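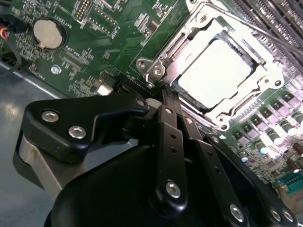
The repair shop on the ground floor of the old Gokano building in Mendow opens at 10 in the morning, and by then the owner has usually been at the bench for two hours. She asked that her name be left out of this article. Her customers know who she is, she said, and she has as much work as she can handle.

She fixes desktop computers. She used to fix phones too, and gave that up when she got tired of glue. Desktops, she said, still come apart with a screwdriver.

"People think a computer is old when it gets slow," she said. "Most of the time it's full of dust, or it needs more memory, or there's a drive in there that's on its way out. I see machines from 2012 that are fine. The owner was ready to put it out on the curb."

She learned the work at Dravholm, a company that leased office computers to banks and insurance firms across the state. Her job was to take back machines at the end of a lease, test them and decide which ones could go out again. In a busy month, usually March, her group handled 300 of them. She stayed for 8 years and left when the company moved its returns department out of state.

What she remembers most from that time is how few of the machines were really broken. A lot of them had a dead clock battery. The computer would lose the date overnight, then refuse to load web pages in the morning, and the office would report it as failed.

"That's a coin battery. You can get one at the drugstore," she said. "I've had people drive in from Catacutan with that problem, which is an hour each way. I change it while they stand there."

She charges $35 to look at a machine. If the customer goes ahead with the repair, the fee comes off the bill. She said she set the price low on purpose when she opened and has not found a good moment to raise it. The most she will let anyone spend on an older desktop is $200, parts included. Past that, she tells them to buy a used one, and she will help them move their files.

Some customers do not like hearing it. One man wanted to keep a computer his late brother had put together, and the main board had failed. She found the same board secondhand after several weeks of looking. The bill went over her limit, and she did the work anyway.

"He wasn't asking me about money," she said. "He asked me if it could be done."

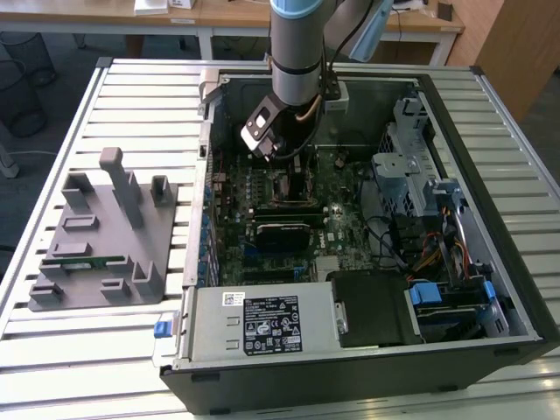 Heat is the thing she talks about most. A desktop pulls air in at the front and pushes it out at the back, and everything floating around the room goes along with it. Homes with pets are hard on computers. Homes with a smoker are worse, she said, because the dust turns sticky and compressed air will not move it. She cleans those with a soft brush and alcohol, and it can take most of an afternoon.

Her advice on the subject is short. Keep the case off the carpet. Leave a hand's width of space behind it. Once or twice a year, shut it down, unplug it, take the side off and blow it out, preferably outdoors. Hold the fan blades still while you do it so they do not spin.

She is less strict about some of the other rules people bring up. She does wear a wrist strap at the bench, but she does not think someone adding memory at the kitchen table needs to buy one. Touching bare metal on the case first is enough, in her view, as long as the person is not shuffling around in socks. She also does not believe thermal paste has to be replaced on a schedule. If the processor is running at a normal temperature, she leaves it alone.

The mistakes she sees from home repairs are nearly always about force. A memory stick goes in backward and somebody leans on it. A power connector gets pulled by the wires. She keeps a shoebox of boards with bent socket pins and will show it to customers who ask whether they should try changing a processor themselves.

"I don't show it to scare them," she said. "I tell them to go slow and have good light. If it won't go in, stop and look."

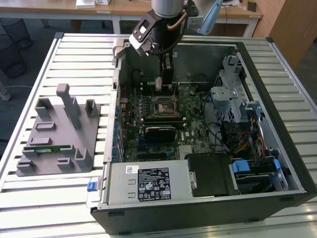
Business has changed since she opened. For the first few years, most of her customers were retired people who wanted their email back. Now she gets more parents with teenagers, and the teenagers often know what part they want. She will let them stand on the other side of the bench and watch. A few have come back later with machines they put together on their own, usually with one cable in the wrong place.

Parts are the harder side of it. She buys used machines in lots and strips them for power supplies, fans and drives. Power supplies she tests under load for a full day before she will put one in a customer's computer. Some of the newer small desktops use connectors that fit only one brand, and she has started turning those away when the supply is the problem.

She takes Tuesday off. The rest of the week she closes at six, although she said the door is often open later if the light is on. At the end of the interview a customer was waiting with a tower wrapped in a bath towel. It would turn on, he told her, but only on the second try.

"Cold mornings?" she asked.

He said yes, mostly, and she cleared a place for it on the counter.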